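Picking flat, soft things out of a plate with a two-hand humanoid: how we train it now

Updated November 19, 2025. Replaces the August notes, ignore those, the reset section was wrong.

Quick version of the recipe Emlyn Gittins and I use for the plate tasks. Assumes you already have teleop working and your head camera calibrated. If not go do that first.

What you need

A bimanual robot with fingered hands. A head camera. A plate with a rim. One soft object, a tube works well. The Trenia recorder, or anything that logs joint targets and video on the same clock. A training box with a decent GPU.

Step 1. Collect the demos

300 demos, one hand working, the other parked. Park the idle hand in the same half-closed pose every time. We skipped this at first and the policy learned to wiggle it. Wasted a whole set.

Start each demo with the working hand clear of the plate. Go in slow. Touch the flat end of the tube first – thumb before fingers – then close. Going for the middle is tempting but the tube rolls when you brush it and you end up chasing it round the rim.

Rotate the tube between demos. Cap toward you, cap away, diagonal both ways. Do not tidy it up. People always tidy it up.

Step 2. Label the contact moment

This is the bit that matters. For every demo, mark the time when the thumb first meets the object. Just that one timestamp. Tekle Belay wrote a small script called Nigatu that guesses it from thumb motor current, and then you fix the bad guesses by hand. Scrub the video next to the current plot, dont trust either one alone.

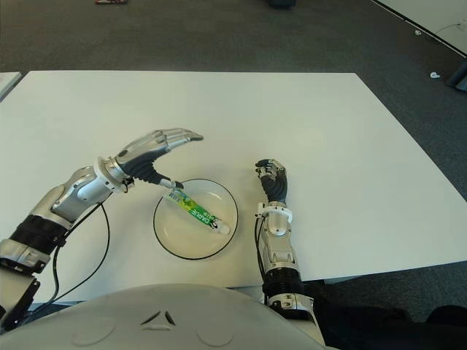 Once the timestamps are in, split every demo in 2. Everything before is "reach", everything after is "grasp". Keep a little overlap on both sides or the handoff gets jerky. Save the split as a new set, never overwrite the raw one.

Step 3. Train

One network, shared vision part, separate output heads for reach and grasp. Plus a tiny switch output that predicts which phase you're in. Config is in the Tranix folder, file is plate_split. Things to change:

- image crop: tight on the plate, keep both hands in
- action chunk: short for grasp, longer for reach
- color jitter: on. Strong. A green tube on a white table is too easy and the thing will just learn green
- idle arm: mask its loss completely

Train the shared part first, then unfreeze the heads. Other way round works too but takes longer to settle.

Step 4. Test

Run 300 trials if you have the patience, spread over 4 plate positions. Same starting pose as the demos. Write down where it fails, reach or grasp or the switch, not only pass/fail. A pass rate by itself tells you nothing about what to fix.

For us the split policy beat the single one at every plate position. Biggest gain was on tubes lying diagonal. Smallest when the tube was pushed right up to the rim, both versions are still bad at that.

When it goes wrong

Hand hovers and never commits: switch output is stuck on reach. Check your timestamps, probably late.

Thumb lands on the rim: camera moved. Recalibrate, don't retrain.

Grabs and lets go straight away: overlap too long, cut it.

Arm stalls partway: look at the cable by the wrist before you blame the network. Leave slack. Seriously check this one, lost an afternoon to it.

Still open

Does the contact label help with rigid things? Emlyn tried a few boxes from the Seletti set and saw hardly any difference, but that was a small test and the boxes were all simliar sizes. Also no idea yet how it does with both hands working. Next set of demos is for that – will add the config here when it trains without blowing up.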